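Print this page | E-mail this page

Craddock: stores and sorting meeting, minutes
5/5/23, back room, started late (kettle)

Present: chair, minutes, both sorters, front desk, reading corner, kitchen. Apologies: van.

1. Last minutes
Agreed, with one change. "Glass disc" under item 6 should read "glass dish". Disc implies something else entirely and desk had been looking for one. Otherwise ok.

2. Matters arising
- Side gate key. Found. Was on the hook.
- Redelix shelving still not delivered. Rang twice, told it is on a lorry. Desk to ring again and get the name of the lorry firm this time.
- Smell in lower cupboard. Kitchen had a look, it was the old sponge bag. Thrown out. Closed.
- Signs for the hall. Carried over again.

3. Red bay
Long item, took most of the meeting.

Sorters reported the red bay is being used as a putting down place. Things come in, go down on the dark floor panel, stay there. At the minute it's the dog book, the purple food pouch, the round mesh ball and whatever else has come across from the desk. None of it is wrong as such, just has no home written down anywhere. Chair asked whether the list from February covered it. It doesn't, the February list stops at kitchen things and then says "misc to follow", misc never followed.

Discussion about whether red bay should have a list at all or simply be cleared. Reading corner would like to keep it as somewhere to look at stuff before it goes out, the colour of the walls shows up pale things nicely. Front desk thinks it looks like a theatre. Sorters don't mind either way as long as someone decides.

Decided: red bay is for looking at things and deciding, and then they go. Anything still there at closing gets a slip on it.
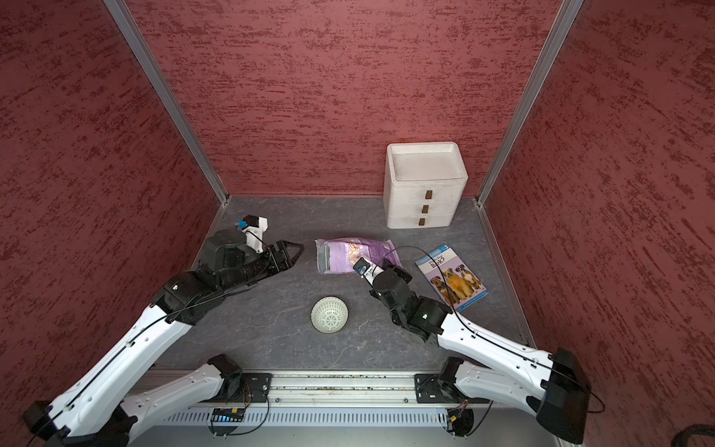
Slips. Prostex do a pad with a sticky back, we had them before and they left gum on the books. Sorters prefer plain paper and a bit of tape that is not put directly on anything with a cover. Plain paper it is. Pencil only please, the green pen went through.

Kitchen asked who decides in the case of food packets. General feeling is kitchen does. Kitchen would rather it was shared. Left with kitchen plus whoever is on sorting that day, and if the two disagree it goes on the side with a slip till next time. Opened packets straight in the bin, no slip. Unopened and in date to the donations crate. If you can't read the date, treat as out of date.

4. Drawer unit
White one with three drawers and brown handles, presently back right of the red bay. Scuffed but nothing the matter with it that a wipe won't cure. Suggestion that it goes out for the van's parts swap, not agreed. Sorters would like to use it properly. Proposal from sorters:

Top drawer - small paper things, cards, stickers, loose labels
Middle drawer - toys and balls small enough to shut the drawer on
Bottom drawer - waiting for a pair, or a lid, or the rest of the set

Tray on the top to be kept for keys, tape and pencils only. Chair asked that "only" be minuted. Minuted.

Some talk on whether the handles want labels. Reading corner says children pull the handle that has a picture on it. Others said children pull all the handles. Labels to go on the drawer front beside the handle, words and a small drawing, reading corner to do these. No laminating, we still have not got the pouches back from Valtamico and it's not worth chasing for three labels.

Cleaning: warm water and washing up liquid. Not the orange spray!

5. Books
Level readers keep coming in singly. "Why Do Dogs Bark?" is the latest, level 3, and reading corner says there is a gap for it on the 3 shelf so it can go straight out. Blue cover, three dogs on the front, if anybody has seen others that match please put them in the reading corner tray and not the red bay.

Question about whether paperbacks should be covered. Last time we did this it took a whole afternoon and they bubbled. Not this time. Mend spines with the cloth tape, leave the rest.

Reading corner also asked for the big atlas to be moved as it is bending the shelf. Sorters will do it before they leave. (Done, after the meeting, it's on the floor under the window for now)

6. Stickers and loose cards
This has come up because things arrive with stickers already on. Front desk's view is peel them all. Sorters' view is that if you peel them you get a grey patch that is worse than the sticker. Tried it on an old lunchbox, sorters were right.

Decided as follows. Leave stickers that are flat and whole. Peel anything lifting at a corner. Names and addresses always come off or get covered, no exceptions, desk to check before anything leaves. 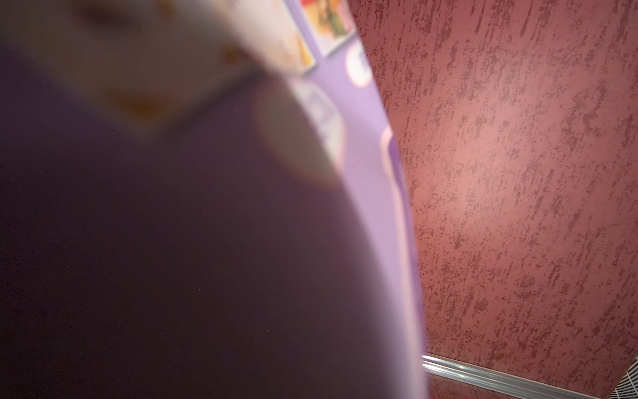 Loose cards and small pictures go in the top drawer once item 4 is done. Until then an envelope. Desk has envelopes, large brown ones, ask first as the white ones are for post.

Discussed what to do with picture cards that have clearly come from a set. Hold for one month in the bottom drawer, then to the collage box. Kitchen wanted two months. Vote: one month. Kitchen asked that it be noted they thought two.

Price stickers are a separate thing, see item 8.

7. Glass and breakables
Round glass dish, the one left over from last time's item 6. It is still with us. Cannot go in a drawer. Cannot live on the floor panel either, somebody will put a book down on it. Options were kitchen shelf, desk, or out for loan. Agreed out for loan as a serving dish once it's been washed and held to the light for chips. Kitchen to do.

General rule for glass, repeated from last year as new people won't have heard it:
Glass in or out goes hand to hand, not left.
Wrap in newspaper, two sheets, tape the paper to itself.
If chipped, wrap it and write GLASS on the outside before binning.
No glass in the van's front seat.

The mesh ball was raised under this item, not sure why. White, round, holes all over. Reading corner says toy, kitchen says it might be for the laundry, or a lampshade for a very small lamp. No loan card with it. To go in the middle drawer as a toy until claimed. If it doesn't fit, in the basket with the other balls.

8. Money
Budget for stores this year is £2000. Spent so far £868, mostly shelving deposit and the replacement lock. Chair happy with that. Front desk pointed out the shelving balance is still to come and we should not be happy yet. Noted.

Price stickers: Prostex will only sell them by the box, 3000 to a box, which is more than we would get through in years. Desk to ask the shop next door if they'd go halves. If not, carry on with string tags.

No money to be spent on new boxes until the ones in the loft have been looked at. Sorters to look. Torch is in the kitchen drawer, batteries are not.

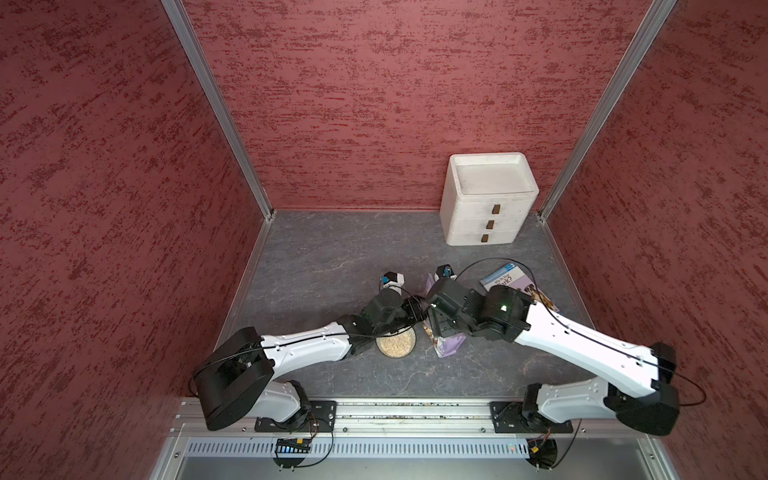

Craddock Lending Store > Stores and Sorting Group

9. End of day in the red bay
Wanted something short that can go on the wall. Wording agreed in the meeting, to be typed up by minutes:

- Give the floor panel a wipe with a dry cloth first, damp one after if needed.
- Books to the reading tray, spine out.
- Toys in the middle drawer, glass by hand to kitchen.
- Push all three drawers right in.
- Slip on anything left, with the day and your initials.
- Light off.

Should take under 20 minutes between two. Sorters think less. Front desk thinks more, if the floor is to be done properly, as the pattern in the dark surface hides crumbs and you only find them with your hand. Try it for a month and see.

Walls: no tape, no pins, no blu tack on the red covering. A slip was stuck up there in the winter and pulled a bit away with it. Metal posts and trim may be wiped, soft cloth.

Drawer unit to stay in the back right corner for now. It was suggested moving it left so the tray can be reached from the window side, sorters will measure up and bring a sketch.

10. Open afternoon
Brief. Date not fixed. Reading corner would like a table of dog books as we seem to have a few now. Kitchen will do squash and biscuits but not hot drinks. Need somebody on the door, front desk can't do door and desk. Rota sheet going up by the coats, please put yourselves down in pencil.

11. AOB
- Somebody is turning the radiator up to five. Leave at three.
- Scissors. Two pairs gone, one came back. Please look in coats.
- The cloth tape is on order from Redelix along with the shelves, so same lorry presumaby.
- Van asked by note if donations can be bagged by type before collection. Yes in principle. Clear bags, not black.
- Thanks to kitchen for the flapjack.

Actions
Desk: ring Redelix, ask next door about stickers
Sorters: loft boxes, measure for drawer unit, wash it
Reading corner: drawer labels, dog book to shelf
Kitchen: dish, food packets, batteries
Minutes: type up item 9, find out about hall signs
Chair: write to Valtamico re pouches if not back by next meeting

Next meeting same room, same time, date to be put on the board. Items for the agenda in the tin please.

Contact Craddock Lending Store | Copyright Craddock Lending Store | Back to top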